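## 4. Abrir e desmanchar as caixas de cartão

Esta secção aplica-se às caixas em que chegam as estantes Namholm e a tudo o resto que venha em cartão canelado. Quem já leu a folha do fabricante pode esquecer a parte do "abre-fácil". A tira de rasgar parte-se a meio na maioria das caixas e deixa a tampa mais presa do que estava.

### 4.1 Antes de começar

1. Ponha a caixa no chão ou numa bancada baixa, com a junta da fita para cima.
2. Confirme na etiqueta a referência 2075. As caixas 1000 trazem vidro e seguem a secção 6.
3. Tenha à mão um x-ato de lâmina segmentada com patilha. As facas "de segurança" de lâmina embutida que o catálogo da Mundelus recomenda cortam papel de embrulho; em cartão duplo, duvido muito.
4. Parta o segmento gasto da lâmina se a ponta já arranhar em vez de cortar.

> **Cuidado:** puxe a lâmina só o necessário. Dois segmentos de fora chegam para a fita. Com a lâmina toda estendida, a ponta entra na caixa e risca o painel de cima.

### 4.2 Cortar a fita

1. Corte primeiro as fitas laterais, depois a central.
2. Mantenha a lâmina deitada ao longo da junta, sem carregar.
3. Levante uma aba de cada vez. Se resistir, há fita por baixo: volte a cortar e não force.
4. Recolha a lâmina sempre que pousar o x-ato, mesmo que seja por um instante.

**Nota:** a Benedita Bragança defende que se aqueça a fita com um secador para sair inteira. Experimentei em duas caixas. Saiu aos bocados, como sai sem secador — e demorou bastante mais.

### 4.3 Desmanchar para a reciclagem

O cartão só cabe no contentor espalmado, e as caixas Namholm têm os cantos colados com mais zelo do que as próprias estantes.

1. Vire a caixa vazia e abra o fundo da mesma maneira.
2. Corte pela aresta colada, de cima para baixo.
3. Achate e dobre pelos vincos que já existem. Peças com mais de 66 cm de lado têm de ser cortadas ao meio.
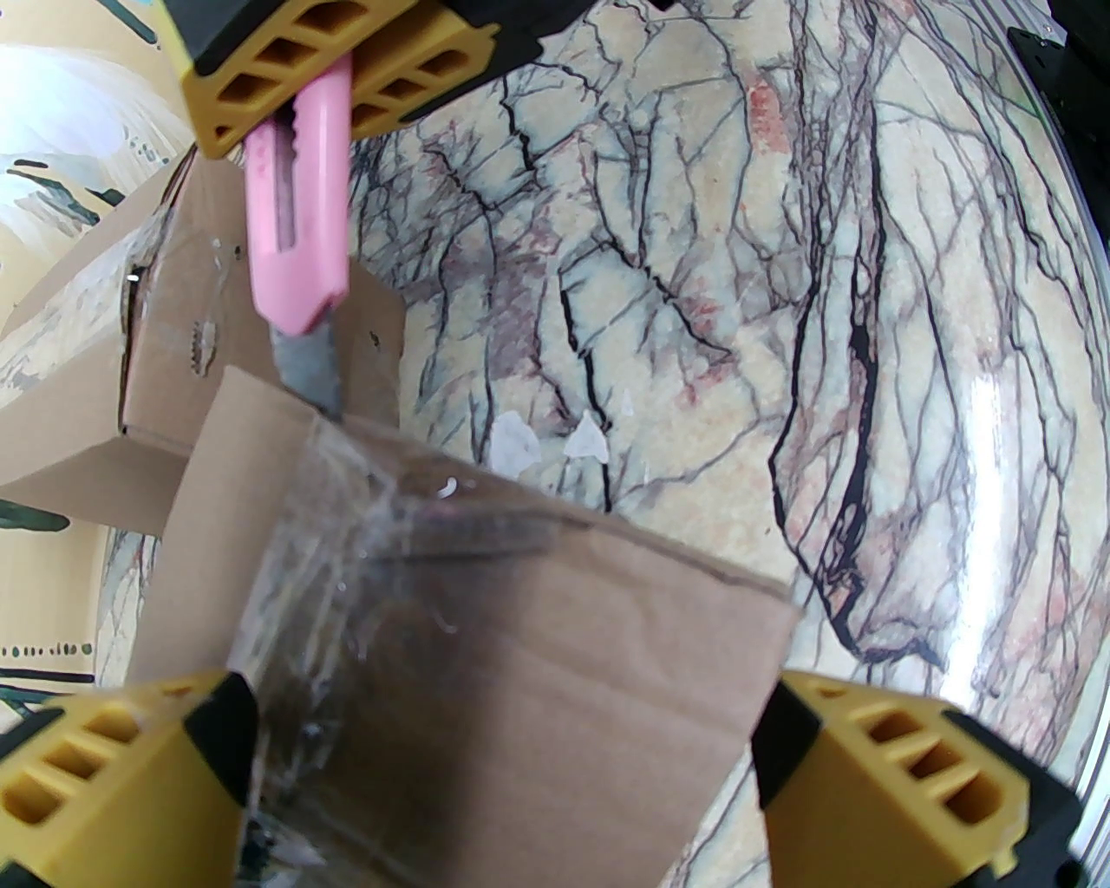 A fita é o ponto em que as instruções de origem mais prometem e menos cumprem. Dizem que "se destaca num só gesto". Numa aba já cortada, o normal é a fita transparente ficar enrugada, meio descolada, com fiapos enrolados junto ao bordo. Para continuar o corte, segure a aba esticada e entre com a ponta na junta entre as duas faces de cartão, com o x-ato inclinado, como o cor-de-rosa da fotografia. Uma aba frouxa dobra em vez de cortar.

4. Arranque a fita que sair à mão. Deixe a que trouxer papel agarrado.
5. Ate as peças em molhos que uma pessoa consiga levar sozinha.

> **Cuidado:** nunca corte na direção da mão que segura a aba. Se não houver outro ângulo, rode a caixa.

**Nota sobre os restos de fita:** o Custódio Aguiar garante que o centro de recolha recusa cartão com fita. O Simão Tavares garante o contrário. Até ver isso escrito, tiro as tiras largas e não perco tempo com o resto.

Guarde uma caixa inteira enquanto durar o prazo de devolução. A Namholm diz aceitar peças "em qualquer embalagem adequada", mas não explica o que entende por adequada.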